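Foros > Robótica > Tareas domésticas y de taller
Imprimir | Enviar por correo

¿Pueden ya recoger una mesa?

tornillo_4
En el taller de Pastomgate probamos Plultell con piezas sueltas. De 20 intentos falló 2. Para mí ya sirve.

susana2523
Piezas iguales, siempre en el mismo sitio. En mi cocina no duraría ni una mañana.

tornillo_4
Nadie habla de tu cocina entera — hablo de guardar cosas en su bote.

rodamiento
Yo sigo en simulación con Susix. Pelotas de tenis y un cilindro de vidrio, con una pera en la mesa para ver si distingue. El agarre no me preocupa, me preocupa soltar la pelota dentro sin tocar el borde. 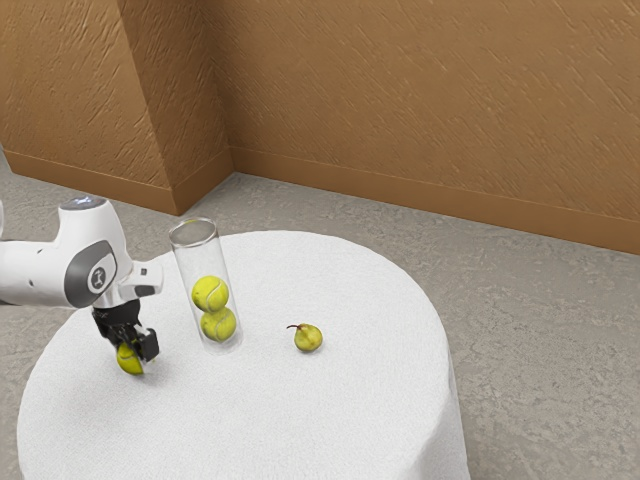 Re: ¿Pueden ya recoger una mesa?

susana2523
Simulado no me vale. Pon un vaso de verdad y hablamos.

Última actualización: miércoles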